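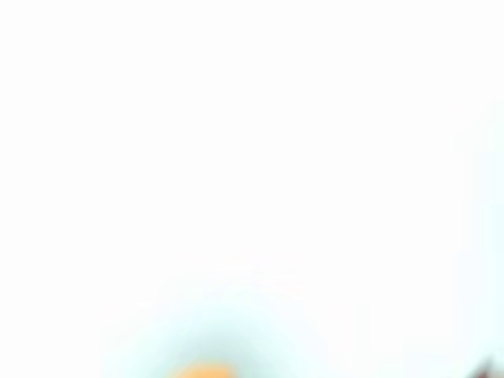
The council's plan to drop the old name of Skanar Lane from the new street signs in Utton has had very little attention, and I think it deserves more. The lane is to become part of Station Approach. The reason given is that two names for one continuous stretch of road confuses delivery drivers. I accept that it does. I have stood at my own gate and pointed drivers up the hill often enough. I still think the name should stay.

Place names are the cheapest form of local history we have. A building costs money to keep up, and Utton has a poor record with those. The Amoah warehouse stood empty for years before it came down, and the chapel on the corner is now four flats with a bin store where the porch was. A name needs a sign and a line in a gazetteer. When it goes, it usually goes for good, and with it goes the best clue to what was there before.

Skanar Lane is a fair case. The earliest mention that I know of is in a deed of 1561, which describes a parcel of meadow "lying next the lane called Skanars". There is no house in the deed and no owner of that name. Riku Morikawa, whose booklet on the parish field names is still the best thing written on the subject, thought it came from a tenant family who had gone by the time anyone kept proper registers. Others have said it is a corruption of an older word for a boundary bank. I lean towards the tenant family, mostly on account of the final "s", but I would not put money on it. The point is that the question can still be asked. Put up a sign saying Station Approach and in thirty years it will not occur to anyone to ask it.

Station Approach is not even a good name. The station closed to passengers before most of the present residents were born, and the approach to it was from the other side, past the coal yard. The road now bearing that name was a cart track until the builders reached it. So we would be removing a name that is more than four centuries old and correct, and extending one that is modern and wrong.

People who disagree with me generally make two arguments. The first is that names have always changed, and that it is sentimental to stop the clock at whatever point suits us. There is something in this. The Plandetti Arms has had at least three names, and the present one dates only from the family who ran the ice cream business and bought the freehold. I like it and would be sorry to see it go back to the Plough. But that name changed when the people did, and it tells you something true about who was living and working in Utton at the time. A name changed for the convenience of a routing system tells you nothing about the place at all.

The second argument is about cost and safety. The consultation paper says that 183 addresses are affected by unclear numbering, and that an ambulance has been sent to the wrong end. That is serious and I do not wave it away. But the paper is dealing with the numbering, and the numbering can be put right without touching the name. Both ends of the road were numbered from one, at different dates, by different authorities. Renumber the newer end and the trouble goes. The residents there would have to change their paperwork, but under the present plan the residents of the lane have to do that in any case, so the burden is no greater, only moved.

Yoga Goh suggested at the parish meeting in March that the old name could be kept in small letters beneath the new one, as some towns do with "formerly" plates. It is a decent compromise and I would take it over nothing. My worry is that such plates tend not to be replaced when they fall off. There used to be one on the bridge. I can remember reading it as a child, and I have not found a record of what it said.

There is also the matter of use. I asked some 20 of my neighbours what they called the road, and all but two said "the lane". The two exceptions had moved in last year. A name still in daily use is not a relic. The postman uses it, the school walking bus uses it, and it is painted on the side of the grit bin.

The plan goes back before the council in the spring, and written comments can be handed in at the library desk until then. Mine went in last week. It asks for the lane to keep its name along its whole length, from the bridge to the top gate, and for the newer houses to be renumbered. I have attached a copy of the deed, with a transcript, as the handwriting is difficult.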